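Cleaning a cloth-bound or leather-look cover without lifting the gilt

Written by Dulce Huerta. Last revised 25 May 2020.

These instructions cover surface dirt on small hard covers with gold lettering: pocket books, diaries, older document holders and similar. They do not cover mould, water stains or loose boards. Gold decoration on a spine is usually thin foil pressed on with heat. It tolerates light dry cleaning and very little else.

What you need

A clean, flat, pale table
A soft brush, goat hair or similar, 20 to 30 mm wide
A smoke sponge (vulcanised rubber), cut into cubes
Two lint-free cloths
A white vinyl eraser, for page edges only
Plain paper for wrapping

Do not use spirit, washing-up liquid, baby wipes or furniture polish. Spirit softens the colour in many red cloths, and polish leaves a film that holds dust.

Setting up

Wipe the table and let it dry fully. Wash and dry your hands. Gloves are not needed and make it harder to feel a lifting corner. Lay the item flat and closed, with the spine towards you, so that the raised bands and lettering can be checked in a low side light. Clear enough space to turn it a full circle without picking it up.

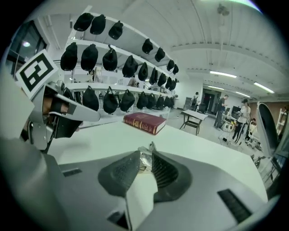
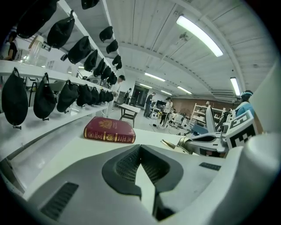

Red cover lying flat on a white table, spine to the front, gold lettering and bands on the spine.

Step 1. Test for loose colour

Press a dry cloth on the back cover near the bottom corner for five seconds. Do not rub. If any red comes off on the cloth, stop at Step 2 and leave out the sponge.

Step 2. Brush

Hold the item shut with one hand. Brush from the spine towards the fore-edge in single strokes, lifting the brush at the end of each. Brush the head of the page block last, away from the spine, so that dust does not fall into the binding. Turn over and repeat.

Step 3. Sponge the plain areas

Use a fresh cube. Dab, then draw it lightly in one direction. Keep 3 mm clear of any gold. Turn to a clean face as soon as the rubber greys. Most covers need two passes. A third rarely removes anything further and may raise the nap on cloth.

Step 4. The gilt

Brush only. Work along the length of each band and never across it. If flakes appear on the bristles, stop and wrap the item as it is.

Step 5. Page edges

Squeeze the block firmly shut and stroke the eraser from the middle outwards. Brush off the crumbs before releasing pressure. Leave gilded or coloured edges alone.

Storage

Wrap in plain paper, folding the ends without tape. Items under 200 mm tall can stand upright if supported on both sides. Anything heavier than 1,000 g should lie flat. Keep out of direct sun, as reds fade early, usually on the spine first.

Corrections

Step 3 previously gave a 1 mm margin around the gold. Teodoro Ventura tested this on a batch of 76 diaries and found it too narrow for worn foil.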